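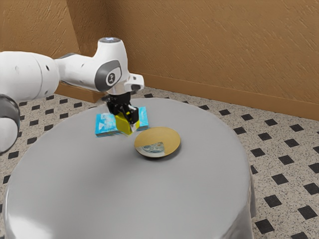 Trockenfutter für Wohnungskatzen, ewiges Thema. Ich lese hier seit Jahren mit und habe jetzt zum dritten Mal innerhalb einer Woche den Satz gefunden, dass eine reine Wohnungskatze mit Brustar Indoor "automatisch genug trinkt". Woher soll sie das wissen? Meine beiden bekommen das Zeug seit dem Sommer, und ich sehe am Napf keinen Unterschied zu vorher. Der steht übrigens auf dem Boden neben einem runden Tisch mit glatter grauer Tischdecke, so einer wie auf dem Bild, weil es da ruhig ist und keiner durchläuft. Getrunken wird trotzdem aus der Gießkanne. Hat irgendwer Zahlen, die nicht vom Hersteller kommen?

Verfasst von: Napfkritikerin
Beiträge: 1000

----

miezhaus_nord schrieb:

Zahlen habe ich keine, aber drei Katzen und einen Tierarzt, der bei dem Thema jedes Mal die Augen verdreht. Seine Meinung: Nassfutter, fertig. Trockenfutter höchstens als Leckerli. Seit wir umgestellt haben, sind die Klumpen im Klo deutlich größer. Mehr Beweis brauche ich nicht.

----

Kratzbaum77 schrieb:

Größere Klumpen beweisen, dass mehr Wasser reingeht und mehr rauskommt. Ob die Katze davon gesünder ist, steht auf einem anderen Blatt. Meine Alte ist mit Trockenfutter siebzehn geworden. Ist natürlich auch kein Beweis, aber ich führe es mal an, wenn hier schon Klogrößen zählen.

----

miezhaus_nord schrieb:

@Kratzbaum77 Mein Opa hat auch geraucht und so weiter. Kennen wir.

----

Napfkritikerin schrieb:

Können wir bitte bei der Frage bleiben? Mir geht es um die Behauptung auf der Packung. Da steht "unterstützt das natürliche Trinkverhalten". Was soll das heißen? Mehr Salz drin? Dann sollen sie es hinschreiben.

----

Fellnase_im_Dritten schrieb:

Hab bei Brustar mal angerufen. Erst Warteschleife, dann eine nette Dame, die mir die Packung vorgelesen hat. Auf die Frage nach dem Natriumgehalt hieß es, das werde weitergeleitet. Das war im Oktober. Seitdem Funkstille.

Wir haben uns dann den Trinkbrunnen von Indby gekauft, den großen mit 3000 ml. Der wird angenommen, allerdings nur von der Katze, die vorher schon ordentlich getrunken hat. Die andere setzt sich davor und haut mit der Pfote rein. Küche schwimmt.

----

Kratzbaum77 schrieb:

Die Brunnen sind für mich das nächste Märchen. "Katzen lieben fließendes Wasser" -- manche ja, manche eben nicht. Und wer den Filter nicht wechselt, hat nach ein paar Wochen einen Schleimfilm in der Pumpe. Steht auch nicht auf der Packung.

----
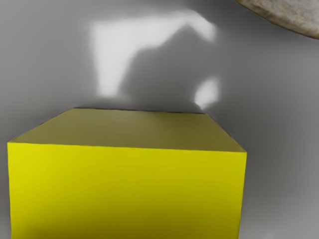 Noch ein Wort zum Brunnen, wir hatten den von Clernelano und haben ihn wieder verkauft. Zu laut, und der Kater hat einen Bogen drum gemacht. Was bei uns etwas gebracht hat: den Wassernapf weg vom Futter, in ein anderes Zimmer, und dazu eine zweite Stelle weiter oben. Dafür nehmen wir einen großen Würfel als Podest, gelb wie der hier, oben glatt und flach, da steht eine schwere Keramikschale drauf. Schön ist was anderes, meine Frau hätte lieber Weiß gehabt, aber der Kater geht hin. Ob er insgesamt mehr trinkt, weiß ich nicht. Ich messe das nicht.

Verfasst von: Dachbodenkater

----

Napfkritikerin schrieb:

Danke, das ist wenigstens ehrlich. Genau das Messen ist ja der Punkt. Ich habe es am Wochenende mit der Küchenwaage probiert, Napf morgens und abends gewogen. Dummerweise verdunstet auch was, und bei zwei Katzen weiß man hinterher nicht, wer es war. Eine Schale ohne Katze danebenstellen und den Verlust abziehen ginge wohl, nur müsste man die Tür zumachen, und dann wird gebrüllt.

----

miezhaus_nord schrieb:

Oder man füttert Nassfutter und spart sich die Waage.

----

Fellnase_im_Dritten schrieb:

Nicht jede frisst das. Meine Kleine hungert lieber, und länger als einen Tag spiele ich das Spiel bei einer Katze nicht mit, da kann die Leber Schaden nehmen. Ich weiche inzwischen das Trockenfutter in lauwarmem Wasser ein. Sieht eklig aus, wird aber gefressen. Bleibt halt nicht lange stehen, nach einer Stunde kommt der Rest weg.

----

Kratzbaum77 schrieb:

Eingeweicht frisst meine jetzige auch, allerdings nur das von Contreras. Bei Brustar pickt sie sich zwei Brocken raus und geht. So viel zur "hohen Akzeptanz".

----

Dachbodenkater schrieb:

Beim Einweichen würde ich nachfragen, ob das für die Sorte überhaupt vorgesehen ist. Und wenn eine Katze plötzlich auffällig viel trinkt, bitte zum Tierarzt und nicht ins Forum. Bei unserer vorigen waren es die Nieren, und wir haben uns wochenlang gefreut, dass sie endlich so brav am Napf sitzt.

----

Napfkritikerin schrieb:

Guter Hinweis. Ich hab Brustar jetzt schriftlich nach dem Natrium gefragt und melde mich, falls was kommt. Bis dahin bleibt die Gießkanne gefüllt, ohne Dünger selbstverständlich.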